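4. Equipment Planning and Cost

4.1 What had to be bought

Most reports on garment handling give the price of the arms and little else. We kept a full list of purchases, starting with the first quote, and this section sets out how the money was planned and where the plan was wrong.

The task calls for two arms. A single arm can drag a shirt across a table, but flattening and folding it calls for holding one part while another is moved. We asked for quotes from Osstead and Bianchini. Osstead sold its arms as a matched pair with one shared controller. Bianchini sold single arms, each with its own controller and its own service contract. The Bianchini arm was cheaper per unit and more costly once the contracts were added, and we chose the Osstead pair. The order was placed on Jun 22, 2020, and the arms were delivered in July.

Grippers were a separate line. The Omex fingers we priced first were made for boxes and bottles, and their tips were too thick to get under a hem. We set aside money for 2 spare sets of narrow fingers, on the view that fingers that work this close to a table will be knocked against it.

Figure 1 shows the work area with a striped garment on the cloth. The table covering, clamps and bench supplies were all left out of our first budget.

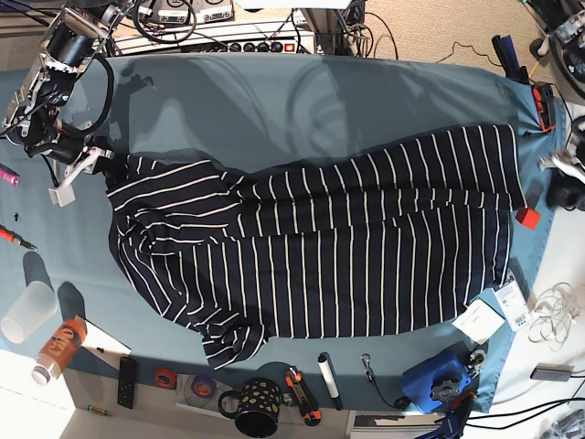 Figure 1. Garment handling station with two arms. Photo: Graziella Monti / Tramuvetti project.

4.2 Small items

The first budget had a single entry of $200 for "bench supplies." It was spent before the arms were running. Tape, markers, clamps, cutting tools, power strips and cable all came out of it, and so did the cloth for the table. We wanted a plain color that would stand apart from most clothing in the camera images, and a smooth surface that a gripper could slide along. A second length of cloth was bought later as a replacement.

Garments were also a cost. Striped shirts are useful because the stripes show at a glance where the fabric is bunched and where one layer lies over another, but a shirt that is pulled all day loses its shape. We now treat garments as supplies with a monthly amount, in the same way as tape.

4.3 Space and power

Floor space was planned from the reach of the arms alone. This left out the instruments behind the table and the cables that join them to the arms. A group planning a similar station should measure the bench and the cable paths as part of the station and ask the supplier for cable lengths before the order is signed. Our own order had to be changed to add longer cables, and the change carried a separate shipping charge.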